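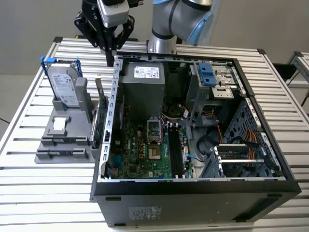
Treluvcombe Desktop Support

Ticket 300, opened 2021-09-14 by Hedvig Fagerlund
Status: waiting on user

Hi Hedvig, and thank you so much for the patient notes! I've read them twice over a cup of tea. The Tatum calendar is still showing your November bookings two hours early, but only on the shared view, so I'm fairly sure it's the time zone on the Pelupessy account and your own settings are fine. Could you sign out, wait 4 minutes, sign back in and tell me what the lunch booking says? No rush at all.

Warmly,
Syfiqah Entili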